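Sewing Corner: The Green Fur
Bramedley Craft Newsletter, 21/09/2026

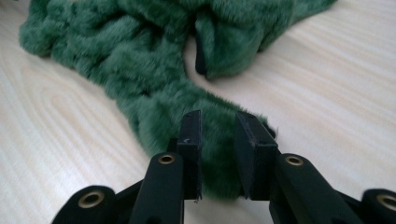 How the fur came to us

Many of you asked in the last newsletter what we will sew this fall. The answer is green. The fabric shop in Karkcombe was clearing its shelves and gave us a good price on fake fur, which they sell in long strips. The color is a deep green, like a forest in the evening, and when the light falls on it some parts become much brighter. I was not sure about it in the shop. Now I like it very much.

We will make scarves first, and after that collars and cuffs for old coats. If you have a coat which is too plain for you, please bring it.

Before you cut

Fake fur is not difficult, but it is different from cotton, and I made several mistakes when I began. I want to save you from them.

First find the direction of the fur. Move your hand along the strip. In one direction it lies flat, and in the other direction it stands up against your fingers. For a scarf, the fur should run down on both ends, so we will cut the strip in the middle and join the two halves at the back of the neck. Mark the direction with a chalk arrow on the back side. The back is very dark, so please use white chalk or yellow. Pencil and blue chalk cannot be seen on it.

Do not cut fur when it is folded. Lay it in one layer with the back side up, and use only the points of small scissors. You want to cut the backing and leave the hairs whole. If you cut with big scissors straight across, the edge will look like a bad haircut and you cannot repair it.

Shake every piece after cutting, outside the door if the weather is dry. The loose hairs go everywhere, also into the tea.

Sewing it

Pin more than you think is necessary, because the two layers like to slide away from each other. I use clips together with pins. Push the hairs inside with a knitting needle before you sew, then take a long stitch and go slowly. When the seam is finished, turn the work over and pull out the caught hairs with the same needle. If you have patience for this part, the seam almost disappears.

Please do not iron the fur. Fake fur can melt, and the smell stays in the room for a long time. If your strip has a crease from the bag, hang it over a chair for one night and brush it with a soft brush.

What to bring

Small sharp scissors, light chalk, clips or long pins, a knitting needle and a strong polyester thread in dark green or black. We have 2 sewing machines which everyone can share, and hand sewing is also fine for a scarf. I did my first one by hand and it took around 10 hours, but I am slow.

Small pieces which are left over should go in the paper bag next to the button drawers. The toy makers from Worik asked for them, and they can use even very narrow ones.

The next newsletter will have the pattern for the collar. I am still correcting the drawing.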